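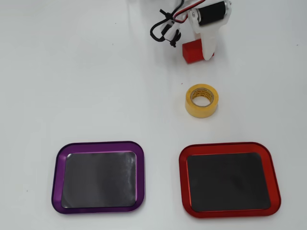

Color-Coded Tray Layout, Progress Report to Emomton
Period ending February
Prepared by Mayu Yoshida, Trelutov
3 min read

1. Status

The work covers the layout of a small sorting table with shallow trays identified by rim color. The table, the trays and the first set of colored blocks are in place. Written placement rules are in draft. Spending to date is $3,114, within the approved amount, and $1,157 of that went to trays and pads. The remainder covers the table, lighting and floor preparation.

2. Work surface

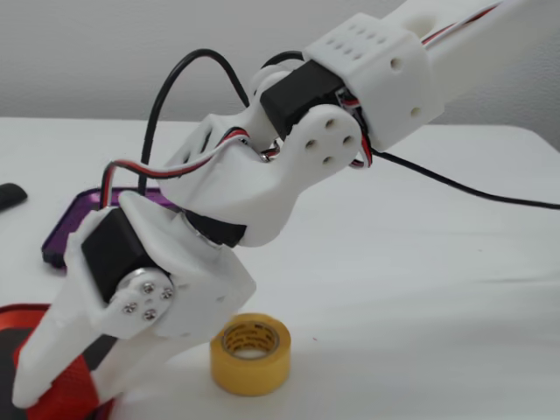
Surface color was settled early in the period. Katsuhiko Onishi compared gray, pale green and white samples under the room lights at 9 a.m. and again at 4 p.m. Gray made the dark pads hard to tell from the table at low light. White was selected, and the tabletop now in use is white. It shows dirt quickly, so wiping is on the daily list. The cleaning product from Ogura left streaks on the sample board and has been replaced with plain water and a soft cloth.

3. Trays and pads

The trays share one shape: shallow, with rounded corners and a raised rim. Color is carried by the rim only. Dark pads are used inside to keep small pieces from sliding and to cut glare from the metal. Pads are lifted out for cleaning and pressed flat again by hand. Miyuki Sasaki has asked for a spare set, as the pads wrinkle if they are stored rolled.

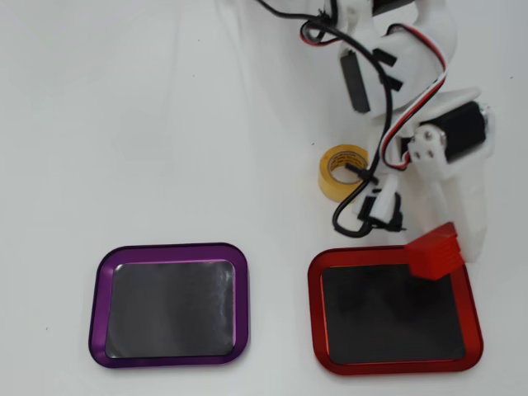 Figure 1. Purple tray (left) and red tray (right), with a strip of table between them.

The gap between neighboring trays is a fixed item in the draft rules. When rims touch, a block set down near the edge can be counted to the wrong color. The draft calls for a gap of 29 mm - wide enough for a fingertip when a tray has to be lifted.

4. Placement and alignment

Two placements are under review: trays square to the table edge, and trays turned at a slight angle. Daichi Ebihara prefers square placement for ease of checking. The angled position gives easier reach from the side. No decision has been made.

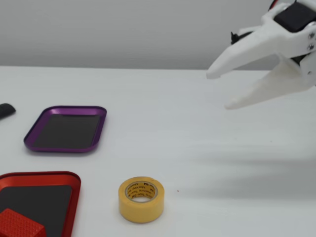 Figure 2. Trays on the left half of the table, purple tray set at a slight angle.

5. Open items

- Second pad set: quote requested from Kendov.
- Placement rules: version 2 is with Takeshi Furukawa for comment.
- Rim wear: log to be started next period.

2 comments
Contact: Mayu Yoshida, Trelutov project office | Back to top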